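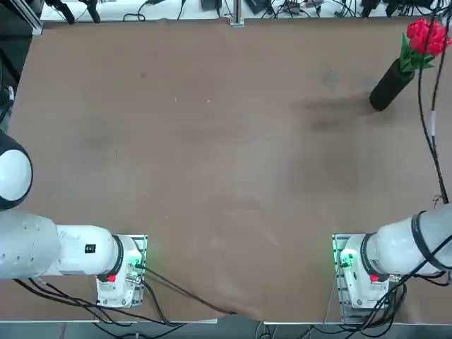

Ovar, 2026-03-14

Bom dia a todos da lista,

Peço desculpa pelo meu português, que ainda estou a aprender. Respondo à mensagem sobre os tampos grandes, que cito aqui:

> Em fevereiro comprei um tampo castanho na loja Vieira, acabamento mate,
> para a mesa da oficina. Já tem riscos claros e não sei se devo lixar
> ou deixar estar. Alguém usa cera por cima? O vendedor recomendou
> Brostalard, mas a lata custa caro e tenho medo das manchas.

O meu tampo também é castanho e mate. Podem ver que tem umas marcas claras, fracas, de raspar, e uns pontinhos brancos mais para cima, perto do meio. Eu não lixei e não penso lixar. Numa superfície mate, se se lixa só um bocado, fica uma zona diferente do resto e depois é preciso fazer o tampo inteiro.

O que eu faço é o seguinte. Primeiro, passo um pano seco e macio, sempre na mesma direção. Depois, um pano pouco húmido com sabão neutro, e outra vez o seco. A Brostalard experimentei por baixo, num canto escondido, e deixei 2 dias. Escureceu um pouco e ganhou um brilho que não me agrada, por isso não pus em cima. Mas é questão de gosto, e o tampo do colega pode ser de outro material.

Uma coisa que me ajudou muito foi deixar o meio sempre livre. O que é fixo fica junto à borda da frente, e os cabos descem por aí. Assim limpa-se o centro de uma só vez.

Na minha anterior mesa, que veio de Felthorpe e tinha na gaveta a data de 1877, usava cera de abelha, 100 gramas para o ano todo. Nessa ficava bem, mas era outra mesa e outro acabamento.

Se o colega quiser, diga a medida e se o risco se sente com a unha. Se não se sente, eu não mexia.

Com os melhores cumprimentos de Ovar

Arquivado em: Oficina e bancada > Tampos e acabamentos

Comentários

marceneiro237: Concordo com o pano seco. Sabão só de vez em quando.

lixa_fina: E os pontos brancos, saem com a unha ou são do acabamento?

tampo_novo: Obrigado pela resposta! O meu risco sente-se um bocadinho. Vou medir e escrevo para a lista.

Contactar os moderadores | © Lista Oficina em Casa | Voltar ao topo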